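May
by the Mullis kitchen blog

I've been on a grain kick for weeks now, and the shelf over my stove has paid the price. It started with one bag of mung beans from Panurwood (the little grocery, good bulk bins, terrible parking) and now there are jars behind jars. I spent $129 there last month – mostly on things that need soaking overnight!

So lunch lately is a sandwich while I sort and poke at beans. I like a divided plate for that, because you can put the dark grains next to the pale ones and keep the green ones to themselves, and then change your mind about all of it.
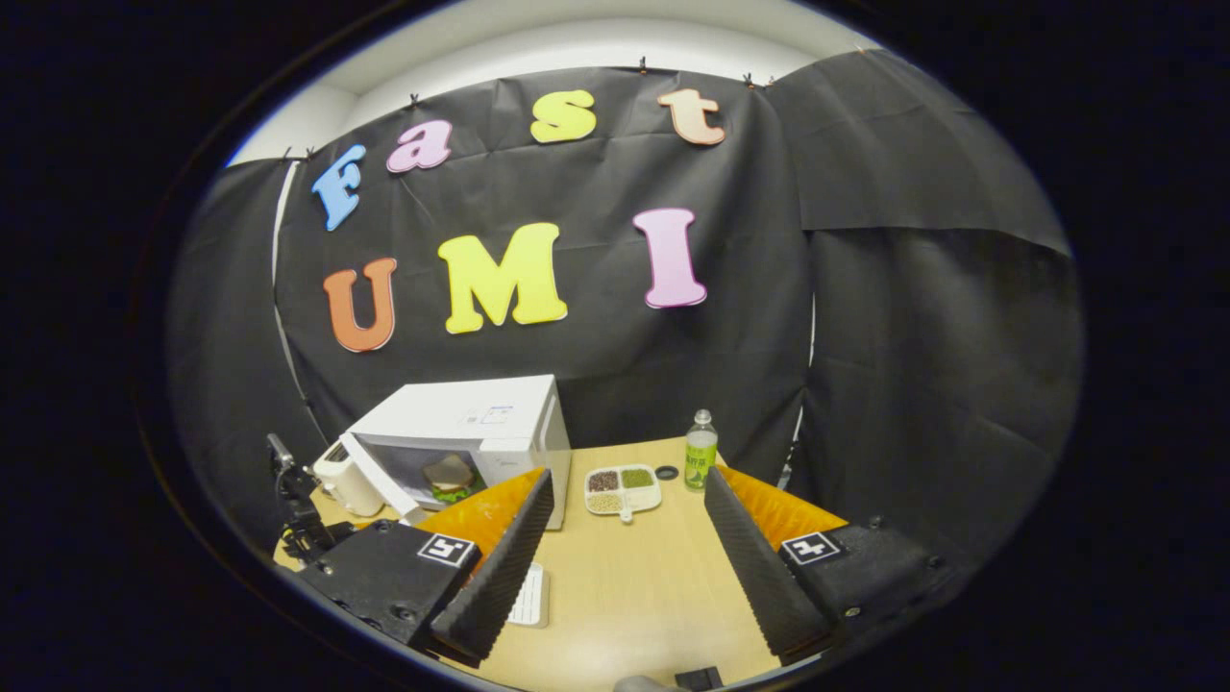 Sandwich in the microwave, mung beans on the plate, big foam letters over everything.

I know people have feelings about warming a sandwich with lettuce in it. I go short, 20 seconds or so, and I pull the lettuce if I remember. Toaster is better for plain bread, no argument from me.

Next up is a mung bean soup with ginger, and I still owe you the Pelupessy flatbread recipe. I have 286 photos of that one to go through first – give me till the end of the month.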